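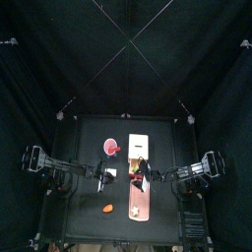 Photographing small stuff for resale, quick version. Most of your trouble is light bouncing in from the room, so fix that first. Black fabric on the walls, black tabletop, small things grouped near the center like in my photo. Iron the fabric. Wrinkles show up way more than you'd think. Then lint roller, then lint roller again.

Lamp next. One is plenty. Put it off to the side, tape baking paper over the front (not touching the bulb!!) and turn off the ceiling light. Phone on a stack of books, timer on 3 seconds so you dont shake it.

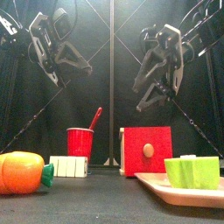
Tap the item on screen to focus, then drag the brightness down till the black looks black. Take 2 of each side. Chips and scratches get thier own close-up, buyers will ask anyway.

Crop square before uploading. Grollow squashes anything wider. File names: item, then side, no spaces. Back up the folder before you list anything, I lost 355 pictures in July and had to redo the lot.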